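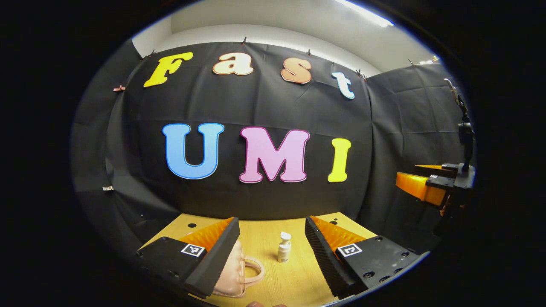 How Does a Pump Bottle Work?

Soap, hand lotion and sunscreen are often sold in bottles with a pump on top. The pump moves a small, measured amount of liquid each time it is pressed. It needs no battery.

Parts of a pump

The part you press is called the actuator. Under it is a narrow space called the chamber. Inside the chamber are a spring, a piston and 2 valves. A valve is a small gate that lets liquid go one way only. A long straw, called the dip tube, runs from the chamber almost to the bottom of the bottle.

Pressing down

When the actuator goes down, the piston pushes on the liquid in the chamber. The lower valve closes. The upper valve opens, and the liquid leaves through the spout.

Letting go

The spring pushes the piston back up. The chamber gets bigger, so the pressure inside it drops. The upper valve closes and the lower valve opens. Air pressing on the liquid in the bottle pushes some of it up the dip tube, and the chamber fills again.

Why the first press gives nothing

A new pump has air in its chamber. Air squeezes easily and liquid does not. Several presses are needed to move the air out. This is called priming.

Try the math

The Demham hand soap bottle holds 300 milliliters. Each full press gives 2 milliliters. Divide 300 by 2 to find the number of presses in a full bottle. A bottle that holds 60 milliliters, with the same pump, gives 30.

Words to know

Actuator: the part that is pressed.
Piston: a part that slides inside a tube.
Priming: filling a pump with liquid before use.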